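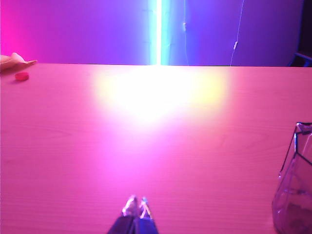 Page last changed: August 2, 2022

Gutter cleaning trial, Bolger job, second go. Ran the Leko vac with the long pole on the back eaves and I'm pretty chuffed – 15 metres cleared from the ground and no ladder at all! The Clultumel brush head still clogs on wet gum leaves (had to stop 4 times, grr), so I swapped to the plain nozzle for the rest. Downpipe on the shed side is still slow. Colour of the fascia came up nicely after a rinse, though there's a tide mark near the corner I want another crack at.
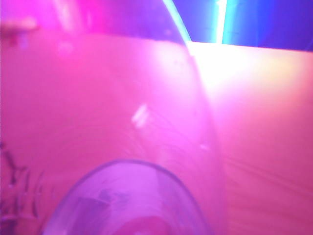

How long should the Skollari cleaner sit on the fascia before rinsing?
Leave it 10 minutes in the shade, then rinse from the top down on low pressure.

Still need to order more hose washers before the October bookings.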